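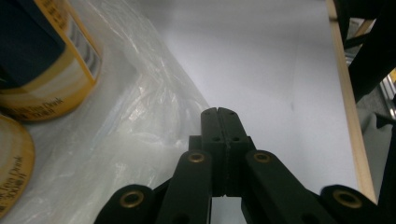
**Nirkia Shared Workshop, Small Machines Group**

# Hand gripper build: shop tips

Last changed June 13, 2023. Send corrections to Celina Pawlak or write them on the clipboard by the drill press.

These notes cover the hand-held grippers for the Rerance bench. They assume you already have the drawings and a full set of parts from bin 547. The steps on the drawings are fine. What follows is the stuff that cost us time in May.

## Fitting the bushings

- Clean up all the holes before you press the first bushing. A hole with a burr in it will start the bushing crooked, and pulling it back out usually ruins it.
- Use the small arbor press or a vise with flat jaws. Do not tap them in with a hammer.
- Each gripper takes 4 brass bushings at the places where the linkage arms show them in the photo. Lay the arms out in left and right pairs on the bench first. It is easy to press one in from the wrong face.
- One drop of light oil per bushing, then wipe. Extra oil ends up on the fingertips and then everything slips.
- Work the linkage by hand about ten times before tightening anything for good. If it binds at one point in the travel, loosen all the pivots and tighten them again a little at a time.

## Lining up the fingertips

Close the fingers and hold the gripper up to a window. You want the seam to look the same from top to bottom. If light comes through at the tips only, the mounting screws at the base are uneven. Back them off half a turn, squeeze the fingers shut, and tighten while holding them shut.

Check the faces for lint and threads before each session. Canned air works. So does an old toothbrush.

Thin film is the best test we have found for closing. Thick objects hide a bad fit – you can lift a jar with fingers that are well out of line. Gather a fold of clear plastic, close on it, and pull gently to one side. Have a second person hold the top of the sheet if it keeps falling over.
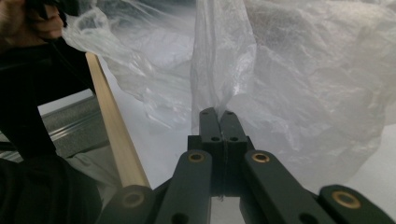
*Fingertips closed on a gathered fold of clear film.*

Try the same pull near the tips and again lower down. If it holds low and slides out high, go back to the mounting screws.

## Working on bags and wrapped containers

1. Set the container near the middle of the table so both grippers can reach it without your elbows hitting the rails.
2. Pinch the loose edge of the bag with one gripper and keep the other jaw close by, still open.
3. Move slowly. Crinkled plastic springs back and can take the container with it.
4. Keep cables off the white surface. Let them run down along the sides of the table, with enough slack for a full reach across.
5. Stop after 60 minutes and rest your hands. The triggers are stiff on a new build.

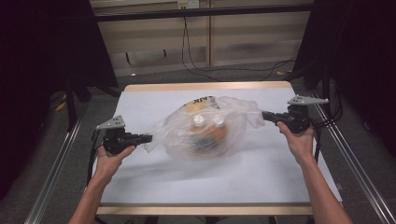
## Table and cleanup

The white top marks easily. Damp cloth first, then a little dish soap. No solvent, please – it left a dull patch on the old one.

Flatten used plastic and put it in the Allach crate under the shelf. A bag is good for almost 8 sessions before it gets too soft to be worth using. Split ones go in the trash.

Spare screws are in the Kırmızıgül tin. If you take the last of a size, write it on the lid with the grease pencil. Bushings are kept in the locked drawer, and Celina has the key.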